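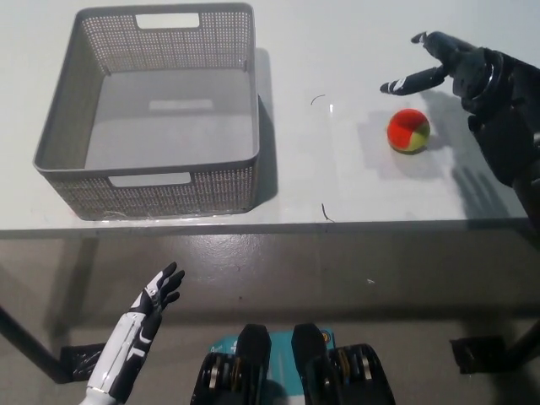

Figure 1. The gray mesh basket, empty, with the felt-type ball next to it on the white table.

Where Do the Small Things Go? A Project on Open Baskets and Tidying Up
Dineo Magagula
Brivgate College, Home and Living Spaces course

Why I picked this

My project started with me stepping on a ball at six in the morning. I share the second floor of Mkhize House with a bunch of people I like very much, and our common room is a disaster. Balls, charging cables, playing cards, hair clips, one lonely oven mitt that has been there since August. We had a big storage box with a lid and it was almost always half empty while the floor was full (how?!). So when we had to choose a household problem to study, I already had mine.

My question was pretty simple: if you swap a lidded box for an open basket, do people put more stuff away? I guessed yes, mostly from watching myself. If there's a lid I will put the thing on top of the lid and walk off feeling like I cleaned.

The basket

I went with a rectangular gray plastic basket. The walls are covered in tiny square holes, with a smooth solid band around the top, and there's a handle cutout in each of two facing walls. The floor of it is solid, and I ended up being really glad about that, because my first choice was a wire one from Ristby and hair clips fell straight out of the bottom. I took it back the next day.

I looked at fabric bins too. They're prettier, I'll give them that, but they sag when they're empty and then you have to hold one side open with your hand, so you're basically back to having a lid. The plastic one just stands there with its mouth open waiting for you.

The handles matter more than I thought they would. When people were tidying up in a hurry they grabbed the basket, carried it around the room and filled it as they went. With the old box you had to bring everything to it, and it was heavy, so it lived in the corner behind the armchair.

The ball

I wanted a test object that was small, a bit annoying and easy to spot. The ball was perfect. It's soft, mostly a bright red-orange with a yellow-green section, and it looks like the tennis balls they give to kids who are learning. It also rolls away when you aren't looking, so leaving it "just for a second" on a table never really works. If you can make a home for a ball, you can make a home for a pack of cards.

What I did

I ran the project for 5 weeks. For the first part we kept using the lidded box in the corner, and then I moved the box out and put the basket on the low shelf by the door. I didn't change anything else and I tried very hard not to nag (my roommates may have a different opinion on this).

Every night at 10 I went down a list of small things that belong in the common room and marked each one as home or out. Home meant inside the box or basket. Out meant anywhere else, including on top of the lid, under the couch, or in somebody's coat pocket. If I couldn't find a thing at all I marked it out and kept looking the next night.

I also did a toss test, because everyone wanted to know and because it was fun. I stood at the couch and tossed the ball at the basket 100 times over a couple of evenings. I didn't do the same with the box since you can't toss anything through a lid, and holding the lid open seemed like cheating.

What I found

Altogether I made roughly 1840 checks, and 359 of them were marked out. Most of the outs came from the box part of the project. Once the basket was by the door the list got a lot shorter to deal with, and some nights I had nothing to chase at all. The cards were the biggest change. The cables barely improved, but I think that's because people use them on the couch and leave them plugged in, so they were never going to travel to a basket anyway.

The toss test went worse than I bragged it would. I got better on the second evening, but a lot of my throws hit the far wall of the basket and popped right back out. A taller basket would probably catch more of them. A folded towel in the bottom helped a little with the ones that landed inside and bounced, but then the hair clips got lost in the towel, so I took it out again.

One thing I didn't expect was how much it helped to see in from the side. You can't read a label through those little holes or anything, but you can sort of tell if there's stuff in there. With the box, people opened the lid, dug around, made a mess on the floor, and left it.

Problems with my project

I changed two things at the same time! The basket was open, but it was also by the door, and the box had been stuck behind a chair. So I can't say for sure how much was the missing lid and how much was the better spot. My lab partner pointed this out in week three, when it was too late to start over. If I did it again I'd put the box by the door for a while first.

Also, everyone knew I was checking at 10. I caught two people tidying at 9:55, which is great for the room and not so great for my data.

And it's only one room. My cousin in Wustumham has small kids and says an open basket in her house gets dumped out as fast as it gets filled. I believe her. With little ones around, a lid might be worth the trouble.

What I'd do next

I'd like to try two smaller baskets in place of one, with soft stuff like balls in one and flat stuff like cards in the other, and see if people bother to sort. My guess is that they will for a week. I'd also like to find something that works for the cables, maybe hooks on the side of the couch. For now the basket is staying by the door, and the oven mitt has gone back to the kitchen.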